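Bin collections and the shared kitchen

The new waste contract with Vlachou started in December and most of it has settled down. General waste now goes from the rear yard twice a week, recycling once. The cost for the quarter was £237, which is £40 less than under the old arrangement.

A few points have come up. Food scraps should go in the brown caddy, not in the office bins. Cardboard needs to be flattened – the crew will leave boxes that are still made up. Spare liners are in the cupboard by the post room, and Milagros Quintero orders more when the last roll is opened, so please tell her if you open it. 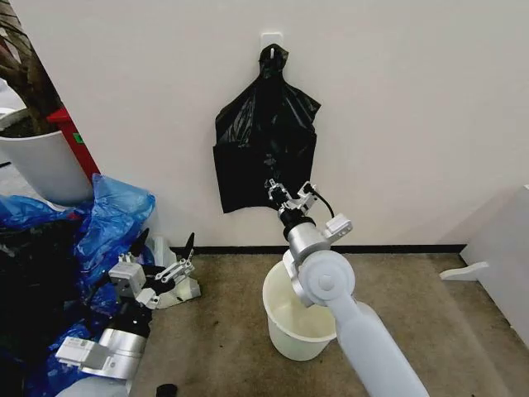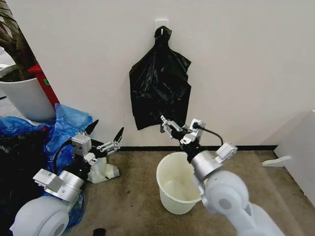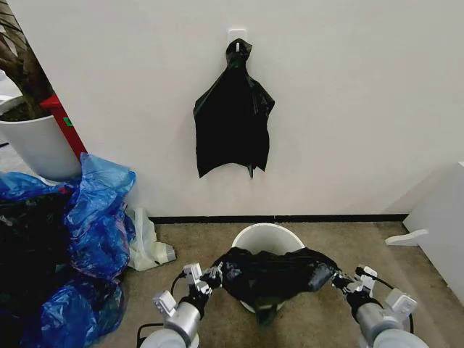
Black bag on a white wall hook.

The kitchen rota for the second floor has been redone. Anika Doucet has put the new list on the fridge door. If you can't do your week, swap with someone and write the change on the list.

Batteries and printer cartridges are still being collected at reception. The last box held 76 batteries, and the next one goes when it is full. Broken mugs and glass should be wrapped in newspaper first.

Questions about any of this to Derek Lightfoot, extension 50.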